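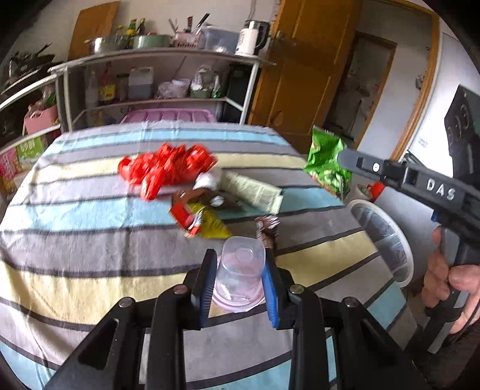
I have been using the Nuren gripper kit for two weekends now, and a few people asked me to write up what I think of it. I paid for it myself. The short version is that I like it and I have a few complaints.

The kit is sold by Westeleo. You get a pair of hand-held grippers, blue pads already fitted, and a log-in for the Pludix upload site. You do small jobs with the grippers, the recordings go up to the site, and you get back files you can train a robot arm on. My arm is an old Ntuli that I bought used in March, and I wanted it to learn to clear a table. That was the whole plan.

Setup took me 15 minutes. The booklet is thin but everything in it is correct. You pair the left gripper first and then the right one. If you do it the other way the site mixes them up and you have to start over. I did that twice before I went back and read page 3.

The job I picked was trash and small containers on a tablecloth. Snack bags, wrappers, little plastic cups, that kind of thing. Wrappers are a good test for any gripper. They are thin, they slide, and they change shape every time you touch them. The ridges on the pads help a lot here. With a foil wrapper I found it best to come in low and close slowly, and to go for a place where it is already bunched up. Flat ones are harder. I push those against something first.

Small hard containers are easier, but you have to watch how much you squeeze. I cracked one cup on the first day. After that I got a feel for it.
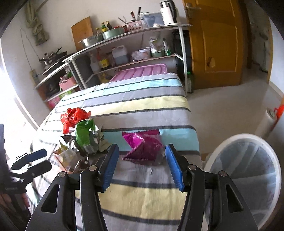
Jaws open over a magenta foil wrapper, with the bucket on the right.

Now the complaints. My hands get tired. The handle is fine for a short session, but after an hour I feel it in my thumb and I have to stop. Elsa Eklund has smaller hands than me and she tried it for one evening, and she said the same thing sooner. A lighter spring would fix most of it.

The upload is slow too. I leave it going overnight. Pludix says the basic plan holds 4,000 clips, and I am nowhere near that, so space is not a problem for me.

Last one, the pads. They pick up crumbs and then the grip is not as good. I wipe them with a damp cloth between sessions. Westeleo sells spare pads but only as a full set, and I would like to be able to buy just one.

I have not trained the Ntuli on any of this yet. I want more clips with the green and silver bags first, as those are the ones I drop the most. I will post again when the arm has had a try at it.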